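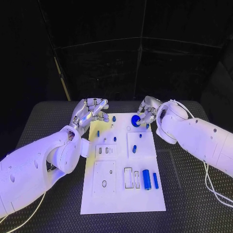 The Tremik peg board on the Dradance bench mat, with most of the blue parts in place.

Review: Tremik assembly practice board

I bought this board in August, after I had read about it for long time and could not decide. I teach hand skills to adults in a small evening course, people who want to work in light assembly and must pass a dexterity test before a company will take them. For years we practiced with a box of mixed screws and an old door lock. It was cheap, but it was difficult to say to a student if she was getting better.

The board is a flat white rectangle with holes and slots, and a set of blue parts that stand on it: pegs in more than one size, a short cylinder, and a round knob shaped like a disc. There are also small metal pins, and white plates with openings cut in them. You take a part, you put it in its place, you take it out again. I do not think it needs more explanation than this, and the booklet gives only a little more.

The color choice is good. Blue on white is easy to see, also for me in the evening when my eyes are tired. With the plates it is less good. They are white and the board is white, and under our ceiling lamp the narrow slots are hard to find. One student was pushing a tab against a solid place for quite a while before I noticed. I have now drawn a thin pencil line along the slots, and it helps. I wish Tremik would make the plates gray.

The pegs

The fit is tight but correct. My set arrived with one peg that would not go down completely. I rubbed it a few times with 80 grit paper, which was too rough and left marks, so please use something finer if you have the same problem. The others were fine from the first day. The larger pegs are comfortable for any hand. The small ones are the real exercise, and people with thick fingers will complain about them. I have thick fingers and I complained.

The knob

This is the part I like most. It is wide enough to hold with the tips of the fingers on the rim, and it teaches people to stop grabbing with the whole hand. My colleague Annatjie Baloyi uses it as the first exercise for everybody, before any peg. She lets them lift it and put it back for five minutes without talking. I thought it was too simple, but I do the same now.

The metal pins

Here I must take away a point. The pins are small and they roll. On a smooth table they are gone before you can put your hand over them. I tried a tray with a border, and then a towel, which was worse, as the pins went into the loops. In the end I bought a dark gray mat from Dradance with the raised diamond pattern. The pins do not run so far on it, and you can find them quickly against the dark surface. The board also stays where you put it. The mat is sold separately and it is not made for this purpose, but I would count it in the price.

The mat has one bad side. Dust from the peg I was sanding went into the pattern and I needed a toothbrush to get it out.

Compared with other boards

Before this one I borrowed a Neltex board from Chantelle Engelbrecht, who runs the daytime group. Neltex has bigger holes and everything goes in too easily, so after a week the students are bored. It is better for a beginner or for somebody coming back after a hand injury, I think. Tsuji makes a board too, with very nice metal parts, but I held it only once and it cost more than I can ask the school to pay.

What the students say

They like that they can measure themselves. We use the kitchen timer and 60 seconds, and we write down how many parts are standing at the end. The most common complaint is that there is no box. The parts come in a thin bag, and mine was torn on the second evening. I keep them now in a lunch container with the lid taped.

Would I buy it again? Yes, but together with the mat, and I would ask for extra pins in the same order. The shop told me spare pins take 8 working days. Mine needed almost double.

Score: 8 of 10. One point lost for the pins, and one for the white plates and the bag together.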